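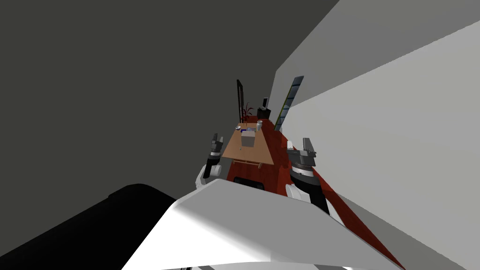

Head view in the simulated room, both grippers open, table ahead.

Category: Simulation / Grippers / How-to

Comparing two parallel grippers in simulation before you buy

Grippers are expensive and slow to fit, and a data sheet says little about how one behaves at the end of a long arm. A day spent in simulation will settle most of the argument. The method below is the one we use at Arkby to compare two parallel grippers on the same two-armed robot, with the same table and the same small household objects. It needs a physics simulator, a model of each gripper, and some patience with contact settings.

The steps assume that your robot model already loads, stands still under gravity and accepts joint commands. If it does not, fix that first. A gripper test on an unstable base tells you about the base.

1. Set up the room

Use a furnished room. An empty grid is quicker to load, but it hides collisions between the forearm and the things people keep near tables. Our room is called Bornumholm and has a wooden floor, a plain table, a chair seat below table height, a plant and some dark furniture at the far end. The chair matters most. A low approach that looks fine with bare floor in front of the table will often catch the seat with the elbow.

Fix the table to the floor for the first set of trials. Free it later if you want to see how much sideways force each gripper puts into the furniture.

2. Choose the objects

Keep the set small and varied. Ours includes a white cup, a small bowl and a small box. The cup tests the opening width, the bowl tests the fingertips on a thin rim, and the box tests flat contact.

Place at least one object close to the table edge. The small bowl goes at the far left edge of the tabletop in our layout, and it accounts for most of the early failures. Save the layout to a file and reload it before every trial. Do not place objects by hand between runs.

3. Match the two gripper models

Most unfair comparisons go wrong at this step. Check the following for both models:

— Finger travel and maximum opening, measured in the simulator and not read from the file name.
— Mass of the whole gripper, including the wrist coupling.
— Friction at the fingertips. Use one value for both unless you have measured the real pads.
— Collision shape. Replace a detailed mesh with simple boxes on the inner faces of the fingers.
— Tool centre point. Set it midway between the fingertips when closed.

The collision shape deserves the most time. One of the models we received, for the Hijazi gripper, had a finger mesh of 3,261 triangles, and the contact solver found a different set of contact points at every step. The cup trembled in the grip and then shot out sideways. With box shapes in place the trembling stopped.

Limit the closing force to the same figure for both. We use 80 N as the ceiling during the first pass and then lower it until the cup starts to slip. Write down the slipping force for each gripper and each object.

4. Set the camera

Fix one camera to the head and leave it there for the whole comparison. It should show both grippers and the full tabletop from the ready pose. A level horizon is pleasant for a human but is not required by the controller, provided the camera pose is written to the log with every frame. A steep roll angle changes which parts of the table the arms cover, so it must be identical for both grippers.

Check the view with the arms raised as well as lowered. A wide forearm can cover the object during the last part of the reach, when the controller needs it most. If that happens, add a wrist camera to both set-ups or to neither.

5. Run the trials

Each trial has the same four stages: start from the ready pose with the gripper open, reach to the grasp point, close and lift, then hold above the table for 2 seconds. Count a trial as a success only if the object is still held at the end of the hold. Record everything else as a failure, with one of these labels: missed, slipped, pushed, or collided.

Vary the starting position of the object slightly from trial to trial, using a stored list of offsets. Both grippers must get the same list. We ran 208 trials per gripper, shared evenly between the two arms. Do not skip the second arm on the grounds that the model is symmetrical. Cable guards, camera offset and joint limits often differ from side to side, and a fault in one arm's calibration file will show up as an odd gripper result.

Run without the viewer for speed, but watch the first few trials with it on. Faults in the grasp frame are obvious to the eye and take hours to find in a log.

6. Read the results

Look at the failure labels before the success rate. A gripper with many "pushed" results probably has fingers that are too thick for the gap, or an approach that comes in too low. "Slipped" points to force or friction. "Collided" is more often a planning fault and should be removed from the comparison until the planner is fixed.

In our February runs the Hijazi model and the Drusasport model were close on the box. They parted on the bowl, where the blunter Drusasport fingertips tended to ride over the rim. Changing the approach angle recovered part of the difference — enough that we would not reject the gripper on this result alone.

7. Check against hardware

Repeat a small part of the test on a real arm with whichever gripper you can borrow first. Expect the slipping force to differ, as simulated friction is a crude model of rubber on glazed china. The order of difficulty between objects should stay the same. If it does not, go back to step 3 and check the tool centre point and the collision shapes again.

Keep the layout file, the offset list and the controller version together in one folder. A third gripper can then be added later without repeating the first two.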